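# "Write the rule so it fits on a card": a chat about good practice in hand-held gripper recording

*8 Apr 2026*

The practice lead at Stuvitmont keeps the whole house standard on a single laminated card, and she is delighted when people try to argue with it. Her team records people doing ordinary table jobs with hand-held grippers, so that robot arms can later learn from the motion. She spent most of January rewriting the rules for that work, and she talks about the result the way other people talk about a kitchen reno.

"I love a good rule," she says. "I really do! A good rule means the new person on Jora and the person who's been here since the beginning hand you recordings you can put side by side."

Jora is the tabletop project, all containers, lids and toys. Dow is its older sibling and deals with shelves. Until this year each had its own habits, written in its own document, and the Dow one had grown to 70 pages. I ask whether anyone read it.

"People read the first 5 pages and then asked whoever was standing closest. Which is fine, but then your standard is whoever was standing closest."

## What made the cut

The new card opens with the start position. Both grippers are held over the table, jaws open, clear of every object, before the recording begins. The operator holds still for a slow breath and then moves.

"That breath was the big fight," she says, laughing. "Operators thought it was fussy. But when we went back through 908 recordings from the old Dow set, the ones that gave us grief were nearly always the ones where somebody was already reaching when the recording started. You can't tell what they decided to do first. So now everybody breathes."

Next comes the layout rule, and it's her favourite. Objects may be scattered however the operator likes, but they must all start inside the operator's easy reach, and the colours and angles have to be mixed up between takes. Lining things up neatly is marked as a fault.

"People are tidy! You ask someone to put blocks on a table and they'll make you a lovely row. I want the pile you get when a kid walks away from the table. A robot that has only ever seen rows is going to have a rough time in somebody's family room."

There is a cable rule too. Each gripper's lead runs back along the forearm or down beside the hand, and the operator sweeps both arms through the full reach before the first take. If a lead snags or drags across an object, the sweep starts over. She insists on doing the sweep herself whenever she visits a station, and she clearly enjoys it — she demonstrates for me, elbows out, in the middle of the hallway.

## Fingers and pads

I had expected the hardware section to be the dull part. She is at her most animated here.

"The finger pads are where the real information lives," she says. "Everyone looks at the electronics and I'm over there with my nose on the rubber."

The card asks the operator to look at the pads on both grippers before every block of takes. A torn pad gets replaced. A pad with an uneven surface gets noted in the log, and the lead decides. What you may never do is swap one pad in the middle of a block, because half the recordings would then have a different grip from the other half. The spare pads come from Stumell, the small workshop that moulds them, and the batch goes in the log as well.

She also asks operators to check the view from the gripper's own camera at the start position. Both fingers should show, with nothing between them.

"If you can see both fingers and the table in the gap, you're good to go. It takes a moment. I've never met anyone who couldn't learn it in a morning."

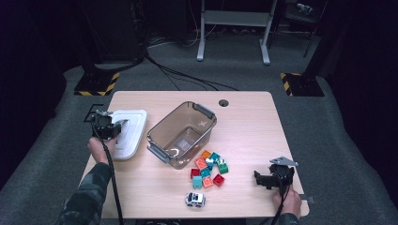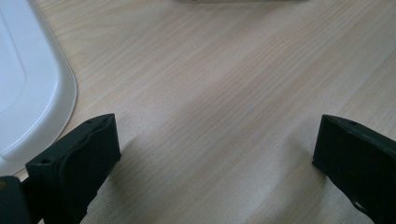 ## When the rule is wrong

I ask what happens when an operator thinks the card has it wrong. She pulls up the change log straight away, and it's longer than the card.

"They stop, they finish nothing, they write down what they were about to do instead. Then we try it both ways. Up to 2 changes go into a new version, never more, or you can't tell which one helped."

One operator pointed out that the old wording said "place the lid flat" without saying which side faced up. Everybody had been doing it their own way, quite happily. The current wording names the side, and also says a lid may be turned a little on the table, since in a real home it would be.

Another change took something out. The card used to say which hand should open a container. Left-handed operators were slow and awkward at it, and their recordings showed it, so the line went. Either hand may lead now, provided the log says which.

"That was a terrific catch," she says. "I'd written that line myself and I was so pleased to cross it out."

## What's next

Dow moves to the card once its shelf stations have been rearranged, and she is already drafting the wording for high reaches, where the start position can't be quite the same. She'd like to hear from other teams who write their own rules for this sort of work, especially anyone who has found a better way to describe a messy pile. Her current version just says "unsorted, touching allowed", and she thinks it could be shorter.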